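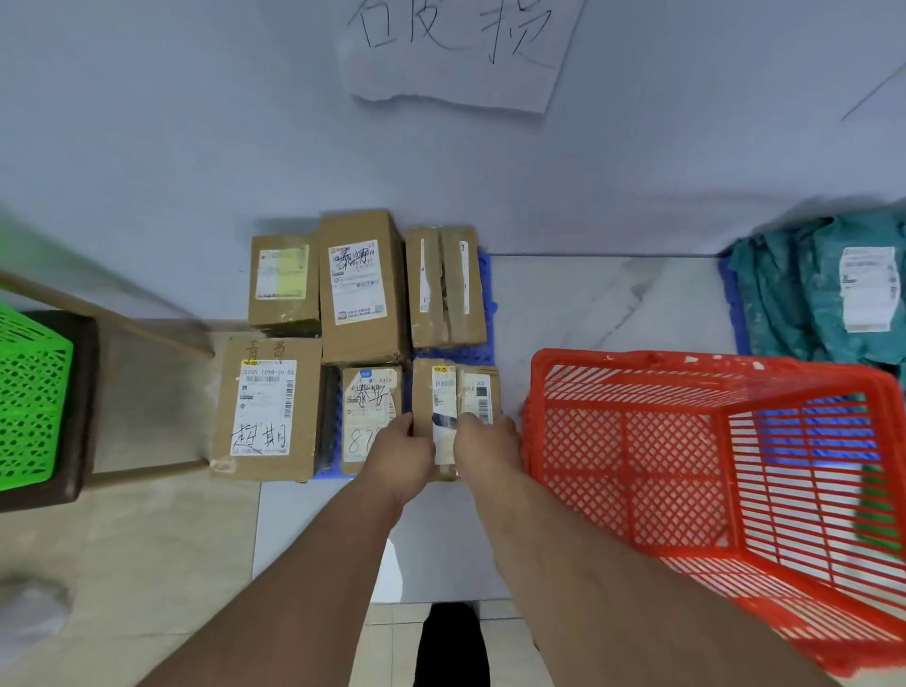
Page last changed: Sunday, 7:40 pm

So I finally got my day at the Zoston parcel depot! I've been pestering them since the spring, when I wrote that long grumpy post about folding machines, and Letay Hadgu (she runs the returns side and answers email faster than anyone I know) wrote back to say there was an open day and I should come and see what the machines do and what they don't. I took the early bus, got there at 9, and was handed a vest that came down to my knees.

The big sorting hall comes first on the tour, and it's the part everybody photographs. Parcels come in on a belt, go under a row of scanners, and get tipped down a chute for the right city. They told us it handles 2000 an hour on a good day. I stood there for ages. It's very soothing, like watching a river, if a river went thunk every second or two. The system is called Clerkora and Ivana Tapia, who looks after it, was very patient with my questions, including the one about whether it ever gets bored.

But I'd come about chores, and sorting clean square boxes on a belt isn't much of a chore. What I wanted was the fiddly stuff, the kind of thing I do at home when the hallway fills up with boxes and somebody has to deal with them. For that you want the damaged corner. It's a bit of floor by the wall with a sheet of paper taped up over it that says 破损, damaged, in big black handwriting (the paper is torn too, which I liked a lot). The boxes sit there on and around a blue plastic mat, and more stuff waits along the wall on another one, teal mailer bags in a heap.

And it's hands, all of it. You sit down in front of the parcels and you sort them out with your own two hands, pressing one box still while you grip the next. I thought it looked easy, then I really watched. There's a tall carton, there are two skinny ones standing side by side wrapped in strips of tape, and there's a dark flat package that has slid into a gap between two boxes. I'd have missed that one completely. How would a machine know it's a parcel of its own and not a flap of something?

Then there's the writing! Barcodes are no trouble for Clerkora, Ivana says, but people write on these things with markers. One box had 青岛 (Qingdao) up near the top and then 超期, overdue, written big right over the lower part of the shipping label. Another said 泰安, Tai'an, next to a label that had clearly seen some life. A person reads all that in one glance and moves on. Ivana said the camera system they tried on the corner last winter could read most of the marker words if the box faced the right way, and then somebody had to turn the boxes so they faced the right way. We both laughed at that, but she's serious about having another go.

After lunch (noodles, very good, I had seconds) there was a demo of an arm from a firm called Iltby, in a side room with nice even lighting. It picked up 7 boxes and set down 6 of them where it was supposed to. The last one was a soft mailer and it sort of folded over the fingers and hung there like a wet sock. Tsion Kassa, who was giving the demo, just unhooked it and carried on, which made me trust her more than any brochure would have. She thinks boxes are nearly there. Bags, she says, are years off, and tangled piles of bags she wouldn't even guess at.

I asked her what I ask everyone, which is when I can have one at home to deal with my hallway. The Iltby arm weighs 515 pounds with its stand, so not in my building, the elevator already complains about my bike.

If you want to go, ask for the afternoon tour and say you'd like extra time at the damaged corner, because the group gets walked past it pretty fast. Wear shoes you can stand in. The gift table had tape dispensers and I bought two.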